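Notes from the Leasing Desk

Happy March, everybody! I promised last time that I'd write about the Drostullow building once there was something to say, and now there is, so get a coffee.

For those of you who joined the list recently, Drostullow is the old seed warehouse on the river side of Flultville, the one with the faded green doors. It sat mostly vacant for years. The upper floors had a call center in them for a while, and after that a church group, and after that pigeons. Lencho bought it two winters ago, and the plan back then was to turn the whole thing into offices. I thought that was a stretch and I said so in this newsletter (some of you wrote in to tell me I was being gloomy, and I kept those emails).

Well, the office plan is gone. What got approved last week is a mixed building: shops and a small grocery at street level, offices on the second floor only, and apartments on everything above that. The city signed off on the change of use with fewer strings than I expected. The main one is parking. They want 13 more spaces than the first drawings showed, and the only place to put them is the strip along the rail fence, so the loading dock moves around to the north side. If you're a retailer looking at one of the corner units, ask about that dock before you ask about anything else. Trucks will be backing in right next to it.

I walked through with Marcelino Medeiros, who is running leasing for Lencho, and I had a great time, even in borrowed boots a size too big. The second floor is the surprise for me. I had figured it would feel like the leftovers, but the windows are tall and the columns are far enough apart that you can lay out a decent office without building around them. The smallest suite is 2,000 square feet. I asked if they'd split it and Marcelino said no, then said maybe, then said to bring him a tenant with good credit and we'd talk. So that's a maybe!

Rents haven't been published. I have a number in my head from our conversation and I'm not going to print it, but if you're paying Alela Square money right now you would not fall out of your chair. Utilities are separate, and the build-out allowance depends on how long you sign for, same as everywhere.

The apartments are a mix of studios and two-bedrooms, no ones, which I think is an odd choice. Marcelino's view is that the town has plenty of one-bedrooms already and that folks working at the hospital want either a place to crash or a place to share. Maybe so. I'd have put in a few anyway, but it isn't my loan.

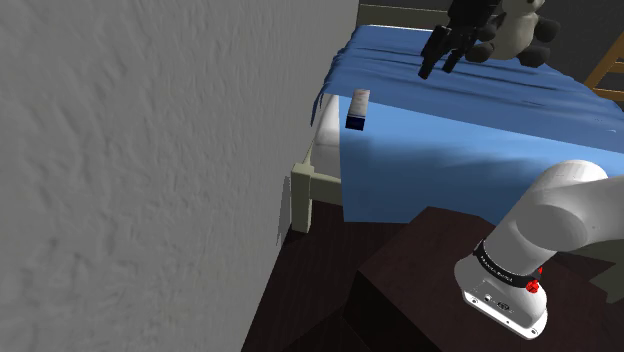

A computer rendering of a bed with blue bedding, beside a rough gray wall.

On timing, the shell work is supposed to wrap before the weather turns, with the shops handed over first and the apartments last. I've been doing this long enough to add a season to anything a developer tells me. The elevator is the piece I'd watch. They're replacing the old freight one and the new cab is on order, and when I asked for the delivery date I got a long story about a supplier.

The grocery lease isn't signed either. There are two names going around town and I've heard both of them described as a done deal, so take that for what it's worth. Without a grocery I think the other street units get harder to fill, particularly the ones facing the rail line.

A few other bits. The light at the bottom of the river road is finally getting a turn arrow. The old bank branch on the square is back on the market after the dental office backed out, and the vault door is still in there if anyone wants a really secure supply closet. And I'm holding open hours at my desk again, 9 to noon, no appointment needed. Bring your lease if you've got one coming up for renewal, all of it, including the pages at the back that everybody leaves in the drawer.

If you want to see Drostullow for yourself, Lencho is opening the ground floor on Sunday from 1 p.m. Use the north entrance and wear shoes you don't love.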